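Tilbridge Ward Seat Decided by 14 Votes

The recount in the Tilbridge ward race ended shortly after 4 on Saturday afternoon, and the result stands. Hinrichs, the incumbent, has lost the council seat by 14 votes to a first-time challenger, Nateo. The county clerk is expected to certify the result before the end of March.

Readers of this blog will know that I did not endorse either candidate. I did write in the fall that the contest would be settled on the question of the Plirham housing site, and I believe the returns support that view. Hinrichs voted twice to delay the rezoning of the site and gave a different explanation each time. At the candidate forum, the incumbent was asked directly whether a third delay would follow and declined to answer. Nateo stated that the matter would be brought to a vote in the first session of the new term. Whatever one thinks of the housing plan itself, that was a clear commitment, and voters in the precincts nearest the site responded to it.

The absentee ballots deserve particular attention. A total of 346 were returned in the ward, and they favored the challenger by a wide margin. On election night, before they were added, Hinrichs held a narrow lead and thanked supporters for another term. That statement was premature. The campaign has since removed it from its website without comment.

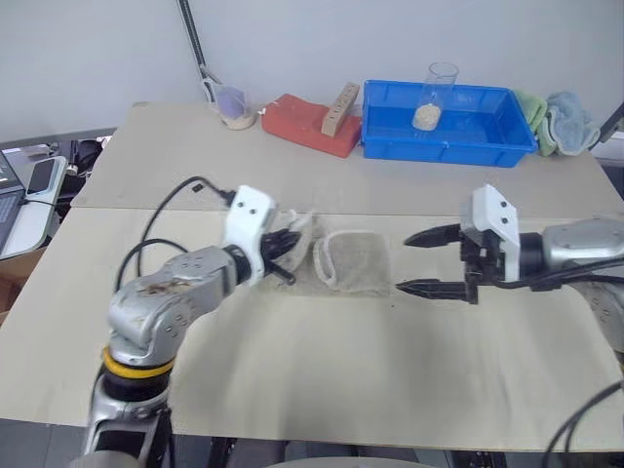
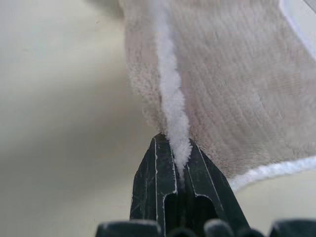 Carola Pfeiffer wrote to me after my previous post to object that the housing site was never the main issue. In her view, the incumbent lost over the parking fees on Mill Street, and the absentee voters were chiefly older residents who had received the fee notice in the same week as their ballots. She adds that I have given the rezoning question too much weight from the beginning.

I take the point about the timing of the notice, which I had overlooked. I remain unpersuaded on the larger claim. The fees applied to the whole ward, while the movement away from Hinrichs was strongest in the two precincts bordering the Plirham property.

One further matter should be addressed before the next election. The ward has a single drop box, and it is located inside a building that closes at noon on weekends. A petition requesting a second box requires 1000 signatures to be placed on the council agenda. I have signed it. Copies are available at the library desk and at the town clerk's window during regular hours.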